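Unit 8: Getting a Civil Rights Claim Past the Motion to Dismiss
Course handout – Law and Public Protest

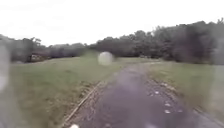

What does a judge decide on a motion to dismiss?
The judge decides whether the complaint, taken as written, describes a claim the law recognizes and the court has power to hear. At this stage the court does not weigh witnesses or pick between two versions of events.

Read this handout before class together with the practice problem at the end. The casebook pages are listed in the syllabus. We are working with federal courts only. State courts use similar motions under different names, and some states ask for more detail in a complaint.

1. Where the motion fits

A lawsuit starts with a complaint. The defendant then has a short period to respond, either by filing an answer or by filing a motion under Rule 12 of the Federal Rules of Civil Procedure. The two parts of Rule 12 that matter most in protest cases are 12(b)(1), lack of subject matter jurisdiction, and 12(b)(6), failure to state a claim. Government defendants often file both in one document.

Discovery has usually not started when the motion is filed. The plaintiffs may not know which officer gave an order, or whether there was a written plan. Keep this in mind when you read opinions that fault a complaint for being thin.

2. The pleading standard

The court accepts the facts in the complaint as true and draws reasonable inferences for the plaintiff. It does not accept legal conclusions. "The officers acted unlawfully" is a conclusion. "The officers gave no order to leave before they used force" is a fact.

Under Twombly (2007) and Iqbal (2009) the facts must make the claim plausible. That is more than possible and less than probable. Students tend to overstate the test on the midterm, so write it down in your own words and check it against the opinions.

3. Who can be sued, and for what

Most of the trouble in these cases comes from the choice of defendant.

City and county officers. 42 U.S.C. Section 1983 allows a suit against a person who violates federal rights while acting under color of state law. A city is a "person" under the statute, but it is liable only when a policy or custom of its own caused the harm. It does not answer for an officer's act simply as the employer.

Federal officers. Section 1983 generally does not reach them. A plaintiff who wants damages has to rely on Bivens (1971), which the Supreme Court has declined to extend in most later cases. A court asks whether the claim arises in a new context and whether there is a reason to leave the matter to Congress. National security and the safety of officials are reasons that come up often.

Federal agencies. Sovereign immunity bars damages unless Congress has waived it. The Federal Tort Claims Act waives it for some torts, after an administrative claim has been filed.

4. Qualified immunity

Officers sued personally can raise qualified immunity in the motion. The defense applies unless the complaint shows a violation of a right that was clearly established at the time. Courts want earlier cases with similar facts – a general right to assemble is too broad. A judge may take the two questions in either order and can dismiss on the second one without reaching the first.

A First Amendment retaliation claim and a Fourth Amendment force claim can come out differently on the same facts. In the force claim there is an extra issue: whether the plaintiff was seized at all. Under Torres v. Madrid (2021), physical force with intent to restrain is a seizure even if the person gets away. Lower courts have split on force used to move a crowd out of an area.

5. Standing for an injunction

Past injury supports a claim for damages. It does not by itself support an order about future conduct. Under Lyons (1983) the plaintiff must show a real and immediate threat of being harmed again in the same way. Plans matter here. A group with a permit application on file is better placed than a person who says they may protest again someday. If a restriction has been lifted by the time the court rules, expect a mootness argument too.

6. What a partial dismissal means

News reports often say that a judge "threw out the case" when some claims remain. Read the order itself and check, for each claim, which defendant is out and on what ground. Check also whether the dismissal is with or without prejudice. Dismissal without prejudice usually leaves room to amend or refile. A dismissal for lack of jurisdiction is normally without prejudice.

Appeals generally wait for a final judgment. The main exception in this area is a denial of qualified immunity, which an officer can appeal right away if the appeal turns on a question of law.

7. Practice problem

In August about 1,000 people gather in a public square in Stellstead. The city has issued a permit. City police and a federal protective unit clear the square before the permit expires. The Sistville Tenants Union, which organized the event, sues with 2 of its members. They name the city, a city sergeant, a federal supervisor and the supervisor's agency. They ask for damages and for an order barring similar actions. The complaint says nothing about future events.

The case is captioned Sistville Tenants Union v. City of Stellstead. All defendants move to dismiss.

Write a memo of no more than 802 words covering:

– which claims can be brought against each defendant
– whether the city policy allegation needs more facts, and what kind
– whether the request for an order survives
– what the plaintiffs should add if they are given leave to amend

Do not discuss the permit ordinance. We take up time, place and manner rules in the next unit.

Memos are due 6/11/26 at the start of class in Pagano Hall. Late memos lose one grade step.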